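FOR IMMEDIATE RELEASE

Pudthorpe students take clear plastic to Latemitz final

PUDTHORPE, December – Team Bùi, the robotics club at Pudthorpe College, is through to the Latemitz Schools Handling Challenge final. Second year running. The task: get a robot arm to find and pick up see-through packaging, the sort of thing that cameras are bad at. Sponsor is local firm Lundis.

The team has logged 2,727 practice attempts this term, 1,895 of them counted as good under the competition rules. Practise carries on until the end of term, 4pm to 6pm in the club room.
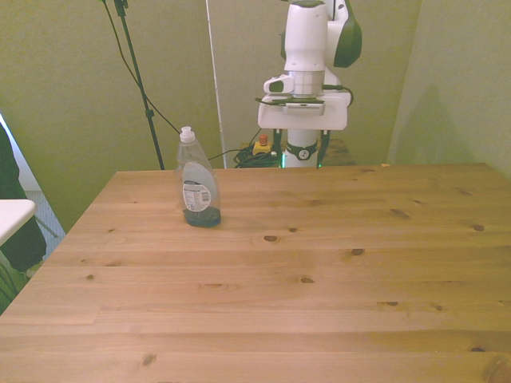
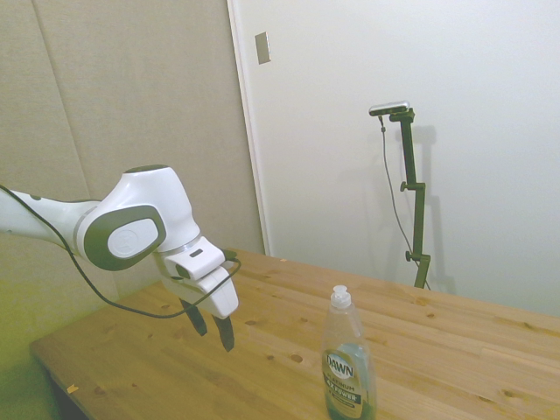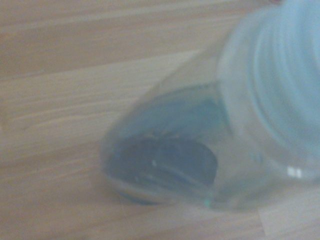

Clear bottles on the pine table, Pudthorpe College.

"Cardboard boxes were last year, we got quite good at boxes," said Corina Chiriac, club lead. "Clear stuff is much harder. The students wrote all the code them selves and they've argued over every line of it."

Final is in two rounds, 3 minutes each. Bottles chosen by the judges on the day, teams don't see them first. Results same evening.

Press welcome at practice, please ring the college office before 3pm. Interviews with students by arrangment, parental consent forms are in place.

ENDS

Contact: Corina Chiriac, Pudthorpe College robotics club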